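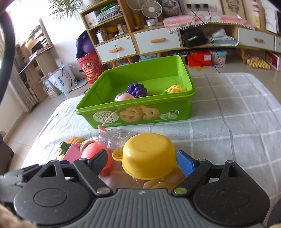 What does a visitor learn from a demonstration of a gripper that a data sheet does not give? The speed and manner of the grasp: how the fingers approach, how far they must open, and how often the operator has to try again.

Chapter 11
Demonstrations and Site Visits

A data sheet states payload, stroke and closing force. It seldom states how a gripper behaves among objects of mixed shape that lie against one another. Plevo, whose open day in October is used throughout this chapter, set its demonstration in a furnished room with toy food as the workpieces. Toy food is cheap and light, and its curved surfaces give a two-finger gripper little flat area to hold.

Visitors should record three things for each attempt: the object, the direction of approach and the point of contact. The Stomow record sheet (Table 11.2) has a column for each - a plain notebook serves equally well.

We use cookies to improve your reading experience. Accept | Manage settings

Picking from a tray is harder than picking from an open surface. The walls limit the approach, and neighbouring objects may shift when one of them is pressed. A finger pad must first reach the side of the object before the grip can close.
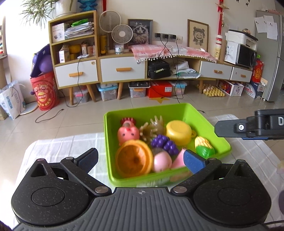 Herath objected in the discussion that followed that a tray of toys says little about a packing line running 2000 items a shift, and asked for the failed grasps to be reported along with the good ones. The objection is sound. A demonstration shows what a device can do under the conditions chosen by its owner. Section 11.1 sets out how to ask about those conditions before the visit begins.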